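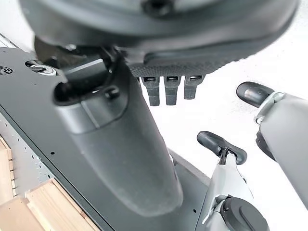 Chapter 4: Seating, Blinds and the Tournament Clock

Category: Running Card Events
Reading time: 6 min
Print this chapter | E-mail this chapter

A poker tournament is a timetable with cards in it. Players buy in, receive the same number of chips, and play until one of them holds the lot. Between those two points the organiser has to control how long the event lasts, how many tables are open and who sits where. Chapter 3 dealt with the room and the equipment. In this chapter we look at the structure of the event, which is the part players read before they decide whether to enter.

By the end of the chapter you should be able to draw up a blind schedule for a one-day event, work out an average stack, and explain when a table should be broken.

4.1 Starting stacks

The starting stack is the number of chips each player receives for the entry fee. The number means little by itself. A stack of 3,000 is small if the first big blind is 100 and generous if it is 20. What matters is the stack divided by the big blind. In the first case a player has 30 big blinds, and in the second 150.

An event that starts at 30 big blinds will lose players in the first hour. That may be what the organiser wants, for example in an evening side event that must be over before the venue shuts. A main event normally starts much deeper.

Chips carry no cash value during play. They can't be sold, lent or taken away from the table, and a player who leaves the room is still dealt in and still pays the blinds.

4.2 Levels

Blinds go up at fixed times. Each period is called a level. In the June festival at Malgate, which we use as a case study through the rest of this part, the opening event had 20-minute levels and the main event had levels of an hour. Both used the same list of blinds. The opening event finished in one evening and the main event needed three days.

Increases should be fairly even. If the big blind goes from 100 to 200 in a single step, every stack in the room is cut in half in terms of big blinds. Most schedules put at least one level in between. Organisers sometimes remove these middle levels late in the day to save time, and players notice. If a level is going to be removed, say so before the event starts.

Breaks belong in the schedule too. They give staff time to take the smallest chips out of play, a job known as colouring up. A smallest chip that no longer fits the blinds slows down every pot.

4.3 Average stack

To find the average stack, multiply the starting stack by the number of entries and divide by the number of players left. Suppose 100 players enter with 3,000 chips each. There are 300,000 chips in play. When 16 players remain, the average is 18,750.

Divide this by the current big blind to see how the event is going. If the average falls below about 20 big blinds with several tables still open, the schedule is too fast for a main event. Re-entries count as new entries in this sum, and leaving them out is a common mistake in student answers.

4.4 Seating and breaking tables

Seats are drawn at random. Friends who travel together may ask to be kept apart or put together, and the answer to both is no.

As players go out, tables become uneven. A balanced room has no table more than one player larger than another. When there are enough empty seats elsewhere to take a whole table, that table is broken and its players draw new seats. The breaking order is posted at the start of the day. With 16 players left at tables of eight, two full tables remain, and the next player out leaves them one apart, so no move is needed.

A player moved to balance a table normally takes the worst available position, but never the small blind. Rules differ on some details, and the rules in force at your venue should be printed and kept at the desk.

Key terms: level, colouring up, average stack, balancing, breaking order

4.5 Case study: Malgate, opening event

The figures in the next section come from the seating sheets and clock records for the opening event. Read the entry list first, then the list of levels, and note the point at which the last late entry was accepted.

Filed under: Tournament structure, Card room management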